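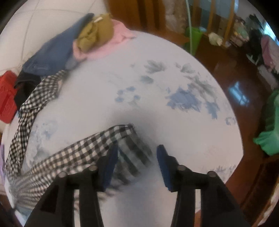 Gripper practice on the checked cloth, Metbridge

Visit to the Lurnard build, Metbridge
October 2, 2020

I went out to Metbridge because Kieran Brophy had written to our list twice claiming that a laundry-folding robot could be built at home by two people with day jobs. I have heard this before. I have heard it from companies with whole floors of engineers, and their machines still took long enough over a towel that you could have done it yourself and gone to lunch. So I went with low hopes, and I'll say now that I came home with slightly better ones, though not for the reason Kieran would like.

First thing to know: there is no robot yet. What they have is a pair of black grippers that you hold in your hands, one each side, and work like long tongs. The fingers are chunky plastic with blue pads on the inside faces. You pick up clothes with them, the movements get recorded, and later on (November, says Kieran) a pair of arms is supposed to learn from the recordings. I asked whether the arms had been ordered. They had been "looked at."

The work is done in the bedroom. Kieran and Bernadette Cullinane tried it on a bench in the Jovton shared workshop over the summer and gave it up, partly over noise from the saws and partly, as Bernadette put it, since nobody there wanted jeans on the bench. A bed is a better test anyway. It's soft, it moves under you, and the sheet has a pattern on it that I'd expect to cause trouble for any camera system. I said so. Kieran said trouble was good for it. Maybe.

They let me have a go. Picking a thing up is easy. Letting go of it where you meant to is much harder, and flattening a corner is close to hopeless, because the pads drag the fabric along when you back off. I tried one fold in a checked cloth six times. Bernadette can do it in two tries, but she has had weeks of practice, and that bothers me. If the recordings are all of somebody who already knows how to get around the tool's faults, what is the machine learning?

I asked how much they had recorded. The log says 612 attempts, and Kieran was happy to show it to me. He was less happy when I asked how many were any good. It depends what you mean by good, apparently. The log has a column for it and a lot of that column is blank. Aidan Rafferty, who is doing the software from his own place and joined us by phone, wants 1088 before he'll train anything. I asked where 1088 came from and got a long answer about batches that I didn't follow, and I don't think Kieran did either.

Now the hardware. I was more impressed here than I meant to be. The joints turn on plain metal pins and there is very little slop in them. The first set used springs from a Zeng hobby kit and they went slack, so those are out. Pads get changed after 10 hours of use. Bernadette keeps the old ones in a jar and you can feel the difference with your thumb.
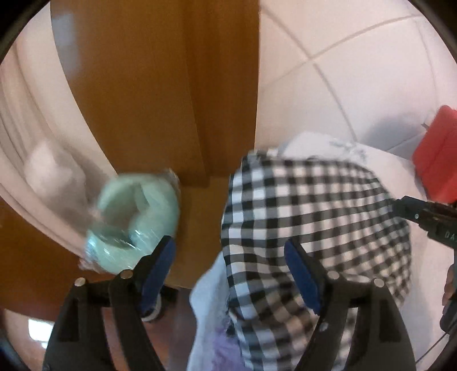
Two-handed work is where it starts to get interesting, and also where most of the blanks in the log come from. One person on both grippers does fine until the cloth twists, and then both hands are busy and there is no third hand to straighten it. They have a rule that you can't touch the cloth with your bare fingers once recording starts. Fair rule. I watched it get broken twice, and one of those attempts was kept.

On money, Kieran says the grippers came to some 60 dollars in parts. He doesn't include the filament for the sets that failed, or the phone, or the laptop, and he puts no price at all on the evenings. I don't hold this against him any more than I'd hold it against anyone with a boat. But it shouldn't be quoted on the list as the cost of a folding robot, which it has been.

Peadar Breathnach came along with me and disagrees with most of the above. He thinks the arms are the easy part, you buy them, and that a hand tool which works is most of the battle. Finbarr Mac Carthaigh made the same point when I phoned him after. They may be right. I would just like to see one shirt folded by something that isn't Bernadette.

Things I asked for and didn't get: a count of good attempts, a video of a failed one, and any plan for fabric they haven't practiced on. Kieran promised the first. If it comes I'll post it.

Parking is on the street and tight. Ring the lower bell, the upper one doesn't work. If you want to go, write to Bernadette and bring something awkward to fold, they've seen enough of their own clothes. I'd suggest a fitted sheet.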